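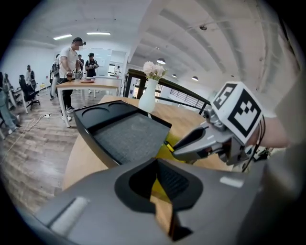
Hand-held gripper at the tray station, upper floor.

Home News Workplace Safety Archive Contact

Tray handling: second phase of the Prolleck changeover

Wednesday, August 19, 2020

The tray handling work at Wutimby has moved into its second phase. Since April, operators have recorded table tasks with hand-held grippers, and the recordings are used to train the arms that will take over part of the tray line. The arms are supplied by Granström. The software that plans their movements is Prolleck, and the schedule below applies to every team that currently rotates through tray work.

The hand-held tool has the same finger geometry as the arm. The operator holds it by the rear of the assembly and carries out the task at normal working speed. The printed markers on the cube give the position of the tool, so the cube must face up and outward and must not be covered by a sleeve or by the other hand. Cables are to be routed behind the grip. A recording in which the markers are hidden for part of the movement is discarded and has to be repeated.

The target for each task is 1180 accepted recordings. Placing items in a lined tray has passed that number. Moving a tray between tables has not, and will be the main task until the end of the phase. Small objects with a soft surface remain difficult. The fingertips close evenly, but the software does not yet choose a suitable closing force, and operators should continue to grip such objects as they would by hand.

Changes to the work

Operators on tray work will no longer load trays for a full shift. Loading by hand is limited to 2 hours per shift, and the remaining time is divided between recording, checking and refilling the stations. Checking means reviewing recordings on screen and marking the start and end of each grasp. Training for checking takes place at the desks during paid hours. Operators who prefer to stay with manual loading can apply to the Hakik line, where no arms are planned in this phase.

Pay grades are unchanged for the duration of the phase. The grade for checking has not been settled and is under discussion with the employee representatives. Recordings are stored by task and station number. They are not linked to an operator's name and are not used to measure individual output.

Physical load has been the most frequent complaint. The hand-held tool is heavier at the front than at the grip, and several operators have reported fatigue in the forearm. The limit for continuous recording is therefore up to 100 minutes, after which the operator changes to another duty. A lighter housing is on order from Granström. Wrist supports can be collected from the supply cabinet.

Station rules

Return the mesh mat to the tray after cleaning. Do not change the height of a table between recordings in the same series. Report a loose fingertip before continuing, and note the station number on form 108. Power strips are to be kept clear of walkways.

The arms will be installed at the first station when the remaining task reaches its target. Rotation lists for the new duties will be posted a week before installation.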